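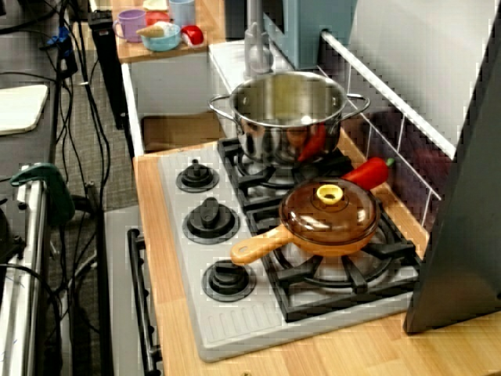
HOPKIN, January

Call for participants: dogs that guard food, toys or resting places

The Riltura Project is looking for dog owners to take part in a home-based study of resource guarding. Guarding is what a dog does when it stiffens, growls, snaps or hurries its eating as a person or another animal comes near something it wants to keep. It is common, it ranges from very mild to dangerous, and most of what has been written about it comes from shelters and clinics. We want to know what it looks like in ordinary homes over several months.

The study follows an owner survey we ran last year, which brought in 3,639 usable responses. Many owners wrote that their dog had guarded something at least once but that they had never mentioned it to a veterinarian. Several asked to be told if there was a second stage. There is, and we have room for 294 households.

Who can take part

You must be 18 or older, live with at least one dog, and be the person who feeds that dog on most days. The dog should be at least a year old and have lived with you for five months or longer. Any breed or mix is welcome. We do not use breed as a condition of entry, and if you don't know your dog's background you can leave that line blank.

You do not need to have a dog that guards. We need households where it happens often, households where it happens now and then, and households where it has never come up. If you have more than one dog, pick one to report on and tell us about the others on the first form.

We can't take dogs that have bitten a person badly enough to need medical care. If that describes your dog, please speak with your veterinarian and ask for a referral to a behavior specialist. We also can't take dogs that have started or changed a behavior medication in the past two months. You may apply once the dose has been steady for that long.

What you will do

After you sign up, a member of the team will call you. The call takes around half an hour and covers your dog's age, health, feeding routine, training history and sleeping arrangements. You will then get a log-in for the diary.
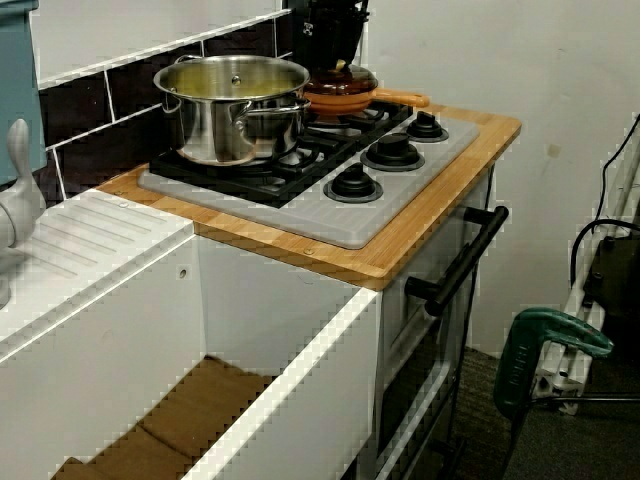

The diary is short. Twice a week you answer a set of questions about meals, chews, toys, furniture and visitors. On most days this takes a few minutes. If your dog has guarded something, there is a longer form asking what the item was, who was nearby, how far away they were, and what everyone did next. Please write down what you saw the dog do — a hard stare, a lifted lip, a growl — and leave out guesses about why.

We will never ask you to provoke your dog. Do not take food away to see what happens, do not put your hand in the bowl, and do not let children approach a dog that is eating. If we read something in your diary that worries us, we will call you.

At the end of the study there is a second phone call. You may be asked for a copy of your dog's veterinary record, with your permission. Pain and stomach trouble can change how a dog acts around food, and we would like to be able to check for both. You can say no to this and stay in the study.

What you will get

Each household that finishes receives a written summary of its own diary and a phone session with one of our trainers. All training advice given through the project is reward-based. There is no cash payment. You may stop at any time and do not have to give a reason.

Your information

Diary entries are stored under a number, and your name and address are kept in a separate file. The diary software is supplied by Priteck, which hosts the entries for us and has no access to the contact file. We do not share anything with landlords, insurers or animal control offices. Several people asked about this after the survey, so we want to be clear about it.

How to apply

Fill in the interest form on the project page, or ask for a paper copy at the front desk of the Surnar office, which opens at 9 a.m. Spanish and Greek versions of the form are available. We will answer everyone, including people we can't place. If the study fills up, you can ask to be kept on the waiting list.

Questions about who can join and about the phone calls go to Ronaldo Aquino, participant coordinator. Questions about the study design, or about how the findings will be published, go to Stelios Kyriakidis, who leads the project. Please put "Riltura home study" in the subject line and include a phone number and a good time to reach you. 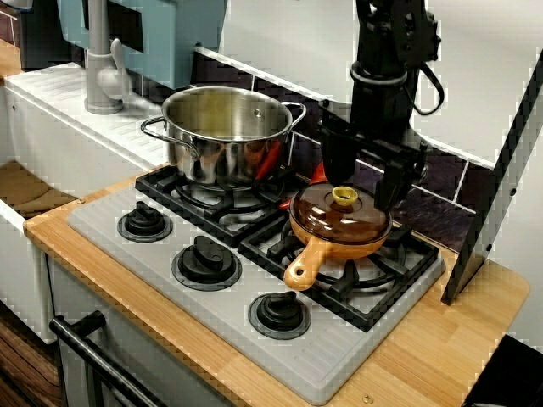
Covered saucepan and steel pot on a toy stovetop.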